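Section 6. Running the Processor Demonstration for Visitors

Read this section before the doors open. Reading it while the doors are open has been tried at the Venmont site, with results everybody there remembers.

The demonstration shows a robot arm handling a processor beside an open desktop computer. A full run takes 8 minutes. Visitors will believe it takes longer.

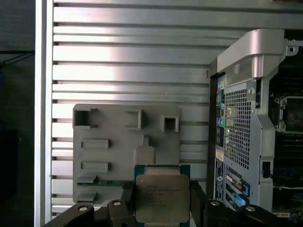
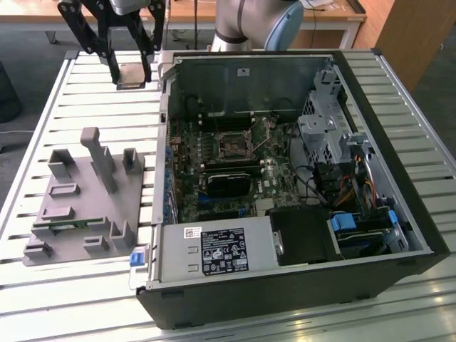
Khoa Dương would add that the talk matters more than the robot: keep talking while the gripper is moving, stop talking when it closes on the chip, and never say "watch this" until the chip is already held.

6.1 Before visitors arrive

1. Check that the side panel is off the computer and stored where it can't be leaned on, sat on or admired.
2. Put the fixture tray on the platform and push it until it stops. If it rocks, take it off and look underneath. There is usually a screw.
3. Confirm that the processor socket is empty. Two processors do not fit in one socket, though the arm will try if told to.
4. Load program 824 from the Rokar menu. Program 600 looks identical in the list and belongs to the Lightfoot packing demo, which expects a cardboard box.
5. Run the program once at low speed with the gripper empty. Stay for all of it.

Note: The computer used in the demonstration is never plugged in. Visitors will ask whether it still works. The approved answer is "we'll find out."

CAUTION: The underside of a processor should not be touched with fingers, sleeves or the end of a ballpoint pen. Hand visitors the spare chip from the drawer if they need something to hold.

6.2 Setting up the viewing line

1. Lay the floor tape on the visitor side of the platform, outside the full reach of the arm.
2. Stand behind the tape yourself. Visitors copy the presenter, including when the presenter is wrong.
3. Keep one emergency stop within your own reach and away from small children, who press it every time.

6.3 During the run

1. Say what the arm is about to do, in one sentence.
2. Press Start. There is a pause while the controller thinks things over. Do not press Start again.
3. When the gripper has the chip, press Hold. This is the moment for questions and photographs.
4. Press Resume. If the status light turns amber, press Stop and go to 6.4.
5. When the arm has returned to its rest position, thank the visitors and let the next group up to the tape.

Note: Applause is not a signal to start another run. Neville Dawber's open-day checklist asks for a two-minute gap between groups, and the gap is for checking the tray.

6.4 If it stops

Error 1359 means the gripper closed and didn't find what it expected. Open the gripper from the hand panel, put the chip back in its slot by its edges, and restart from step 1 of 6.3. Tell the visitors the truth, briefly. Hillier staff have been known to describe this error as "a planned safety pause," and in January an engineer in the front row asked who had planned it.

CAUTION: Do not reach in to help the arm. It can't tell assistance from an obstacle.

For errors not listed here, see Section 9, and put the lunch break sign out.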